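Marnex发布料箱抓取规划软件Drudeck 新版本，重点改进透明件与反光箱壁处理

4月，机器人软件开发商Marnex发布了抓取规划软件Drudeck的新版本。更新集中在三个模块：深度补全、抓取候选排序和箱壁碰撞检查。软件面向散乱料箱拣选，输入为料箱上方固定相机的彩色图与深度图，输出为末端位姿、接近方向及一条经过碰撞检查的关节轨迹。

金属料箱中的透明件一直是这类软件的薄弱环节。结构光和双目相机在透明表面上常返回空值，或者返回物体后方箱底的深度；箱壁的镜面反射又会在点云中生成位于箱体之外的虚假表面。旧版Drudeck的做法是直接剔除无效深度区域，透明件因此不进入候选列表，往往要等周围物体取完后由人工处理。

新版不再剔除这些区域。深度补全模块先在彩色图上分割出透明与高光像素，再以箱底平面和相邻有效深度为边界条件估计表面高度，并为每个像素附上置信度。置信度低于阈值的像素仍可参与抓取评分，但接近速度会自动降低，末端在预计接触点上方10毫米处转入力控下探，接触力达到设定值后停止。

针对反射，软件在标定阶段记录料箱四壁的平面参数。凡落在壁面之外、且与箱内某一点簇关于壁面近似对称的点，一律按镜像处理并删除。该步骤依赖准确的料箱位姿，料箱移位后须重新标定。Marnex建议用夹具将料箱固定在台面上，每次换班时运行一次校验程序。
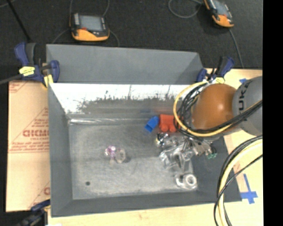 料箱拣选工位，金属箱内的物件集中在右半侧，其中有透明件和反光金属件。

抓取排序方面，新版把评分拆为可达性、遮挡关系和预期扰动三项，权重可在配置文件中分别设置。预期扰动指取走一件后其余物件发生位移的估计量，对堆叠区域影响较大。默认权重下，规划器优先选取与堆叠区分离的单件，随后处理堆叠顶层。靠近箱壁的物件另需检查夹爪张开宽度，间隙不足时改用倾斜接近；仍无可行解则标记为“待扰动”，由机械臂执行一次推拨动作后重新成像。

轨迹规划部分新增了线缆包络模型。用户可沿机械臂外部线缆布置若干胶囊体，参与自碰撞和箱沿碰撞检查。旧版只考虑连杆外形，外挂线束较多的工位需要手动收紧关节限位，工作空间随之缩小。胶囊体模型按最大垂度保守设置，不模拟线缆的动态摆动。

系统集成商Drodby在试用中使用同一只料箱完成了1,893次抓取尝试，全部图像、规划结果和力反馈曲线均写入日志。Drodby表示，其余问题主要出现在两种情况：透明件相互重叠时，分割模块可能将多件合并为一个实例；薄片件平贴箱底时，补全高度与箱底平面难以区分。前一种情况可通过推拨后重新成像缓解，后一种目前建议改用吸盘末端。

单次规划的默认时限为300毫秒，超时后返回当前评分最高的可行解；若尚无可行解，则返回错误码并保持机械臂在等待位。碰撞检查与候选生成现已并行执行，时限可由上位程序逐次覆盖。

新版同时提供日志回放工具。工程师可载入一次失败的抓取，逐步查看分割掩膜、置信度图和各候选得分，修改权重后离线重算，不需要占用现场设备。日志默认保留90天，格式与Shokri数据管理平台兼容，可直接导入用于分割模型的再训练。

旧版配置文件可由随附脚本转换，但手眼标定结果需重新生成，原有的深度剔除阈值也不再生效。现有授权用户可从Marnex客户端下载更新。多料箱联合规划不在本次更新范围内。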